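Pleta Hand-Held Gripper, Club Kit
October | By Arnaldo Sampaio
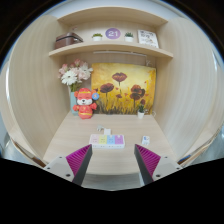
Two-finger gripper open at the front of a desk nook, ribbed magenta pads facing in.

The Pleta is the hand-held gripper we supply to school robotics clubs for the Kinico desk-tidying challenge. A student holds the tool, works the fingers by hand and records each pickup for the team's project.

Weight is 357 grams. Grip pads are replaceable and come in packs of 12. Swap a pad when the ribs wear flat.

Club kit: 7 grippers, one pack of spare pads, one hex key. Desk props are not included. Teams using the older Vokari fingers need the adapter plate, sold separately. Charge the camera before class.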